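Search this site
Enter keyword
Go

Makori Playroom and Toy Library — Minutes of the August Meeting

August
By Ekua Tsikata
2 min read

Present: Etelka Lakatos (chair), Mohammed-Awal Bawa, Ebuka Oyelaran, Ekua Tsikata (minutes). Apologies from Ohemaa Akolgo.

The meeting opened at 5 p.m. in the back room at Gultotetti Hall. Minutes of the last meeting were read and agreed with one correction: the puzzle shelf was moved by Ebuka, with no help from Mohammed-Awal.

1. Money. The balance stands at $187. Mohammed-Awal has paid for the new shelf brackets and will be paid back this week. Etelka asked that receipts be put in the blue folder and not left in the drawer.

2. Loans. Some 60 loans went out over the summer. The Kekavow train set is still out and the family has been called. Ebuka will call again. The rule on late returns stays as it is — one reminder, then a call.

3. Opening hours. Agreed to stay open until 5 on the usual afternoons. Ohemaa had sent a note asking for a later close, and it was held over until she can be here.

4. Toy kitchen set. The set is to be loaned in two bags from now on, cookware in one and food and small pieces in the other. Ekua will write the contents cards.

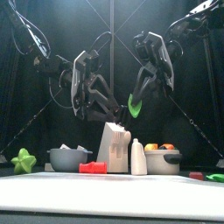
The cookware card needs the most care. Borrowers have been bringing back one pot and thinking the set is complete, so the gray pot and the cream one with the dark gray side handle get a line each. The knife block goes on the same card, described as beige with slots shaped like a fork and utensils, and the red cup after it. Etelka wanted the green starfruit-looking toy listed simply as "star" on the food card — agreed. The white bottle goes on the food card too.

5. Storage. Ebuka priced lidded tubs from Virel and thought them too deep for the shelf. He will measure again before anything is ordered.

Actions: Ekua, contents cards. Ebuka, train set and tubs. Mohammed-Awal, a key for Ohemaa.

Meeting closed at 6:10 p.m.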